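Puzzle swap, round two

So the March swap went ahead after all, even with the heating in the reading room on strike, and I came home with three puzzles I did not need and one I'm already regretting giving away. (Atif Butt, if you're reading this, I want first refusal when you get bored of that wooden barrel thing!)

We had 37 people through the door, which beat my guess by a mile. The jigsaw table went fastest, as it always does. Somebody brought a 2000-piece harbor view of Skoltholm, box taped at all four corners, and I watched two grown adults be extremely polite to each other over it for ten minutes. Seija Nurmi got it in the end. She has promised to lend it on once it's done, so put your name down with her and be patient, there's an awful lot of gray water in that one.

A few of you asked me afterward how to start on twisty puzzles without losing your mind. My own route was slow and silly. I learned the beginner method from a folded sheet Irja Heiskanen wrote out for me years ago, bottom layer, middle layer, then the top, and I carried it in my coat until the creases wore through. I still think paper beats video for this. You can stop, put the thing down, make tea, come back and find your place again.

Once you can do a regular cube, try a mirror cube next. It turns the same way, but you go by the size of the pieces and forget about color, so all those moves you know suddenly feel brand new. My first one took me 63 minutes and I was so pleased I rang my sister.

Next time we're trying a quiet hour from 2 p.m. for anybody who'd like to sit and solve without me talking at them. Sebastian Pîrvu is bringing his sliding block puzzles, and Lies Vanhove says she'll do a short bit on sorting jigsaw edges, which she has very strong feelings about. Bring a sweater! 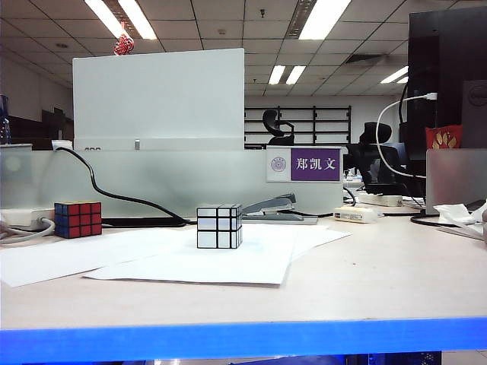
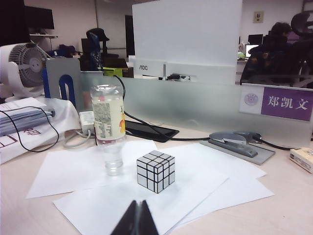 A mirror cube on the desk, unequal blocks and all in the second picture.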